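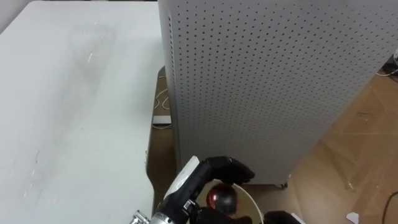

Gokstead opens its scuffed tables to the neighbourhood

Gokstead will open its shared workroom to the public on 23rd March, and has decided against buying new furniture for the occasion. The white tables keep their smudges and scratches. The grey perforated cabinet stays too, apparently being on casters and therefore the most travelled member of the organization.

"We priced a full refit at $2,000 and then looked at the tables again," said coordinator Walter Apaza. "They're flat. We felt that covered it."

Members voted to spend $100 on cable ties, a purchase the floor has been hinting at for a while.

Doors open at 10 a.m. Tea is free and coasters are offered, though it may be a bit late for those. Bookings for the tables start in October. Enquiries to the Gokstead front desk.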